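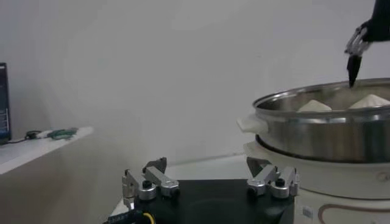

Kitchen Electricals > Steamers & Slow Cooking

Nornel Electric Steamer with Stainless Steel Pot

If you have ever stood over a saucepan with a bamboo basket wobbling on top of it, wondering whether the water has boiled away underneath, then we think you'll get on very well with the Nornel. It is a proper little countertop steamer, with a polished stainless steel pot that sits on its own white electric base, and it has been one of the most asked-about things in our shop ever since we put it on the shelf by the till. We steam our own lunch in it more often than we probably should (pleated buns, mostly, though it has seen its share of broccoli and the odd piece of haddock).

The pot is the part people pick up first. It has a nice bright finish and a rolled rim, so there's no sharp edge to catch your knuckles on when you are wiping round the inside, and the white plastic side handle is a flat, slightly curved tab that you can get a good hold of even with an oven glove on. The base is glossy white with softly rounded sides, and there is a thin brown line that sweeps across the lower front, just enough to stop it looking like something out of a laboratory. A darker grey ring marks the place where the steel meets the base, and you simply set the pot down on it and give it a gentle turn until it feels settled.

What it's good for

Buns and dumplings are what most of our customers buy it for, and they do come up beautifully, soft all the way through and with the pleats still showing on top. Do leave a bit of space between them, as they swell more than you'd expect! Frozen buns can go straight in without thawing, and our usual timing for small filled ones is 9 minutes from when the steam gets going. Big ones from the freezer want longer, so have a peek and use your own judgement.

It is every bit as happy with everyday cooking, though. New potatoes, green beans, salmon with a slice of lemon on top, a small sponge pudding in a basin with its paper tied down, last night's rice that has gone hard in the fridge. We have also had a very kind letter from a customer who uses hers for nothing but custard.

Using it day to day

Pour cold water into the base up to the line, put the food in the steaming tier, pop the lid on and turn the dial. You'll have steam within a few minutes, and the base switches itself off if the water runs low, so you needn't hover. When you open it, tip the lid away from you and let the first cloud go before you reach in. Tongs are far kinder to your fingers than a fork is to a bun, and a square of baking parchment under each one will save you a good deal of scrubbing afterwards.

The steel pot can go in the dishwasher, or it washes up in a minute or two with warm soapy water and a soft cloth. Please don't put the base in the sink. Wipe it with a damp cloth once it has cooled and been unplugged, and dry it well. If you live in a hard water area, as we do, a splash of white vinegar in the base every month or so keeps the limescale down.

The details

Pot: stainless steel, polished, with rolled rim
Handles: white plastic
Base: white plastic, electric, UK plug fitted
Depth of pot: 145 mm
Guarantee: 2 years
Our stock number: 324

In the box you'll find the base, the pot, the steaming tier, the lid and a short booklet with cooking times. The booklet is a bit brief on fish, so we tuck in a sheet of our own notes with every order.

You might also like

Catora bun papers, pack of small squares
Iwasaki long cooking tongs
Clanel quilted oven gloves, in navy or oatmeal

Spare lids and handles can be ordered through the shop. Send us a message with your stock number and we'll let you know the price and how long they are likely to take, which is usually a little over a week.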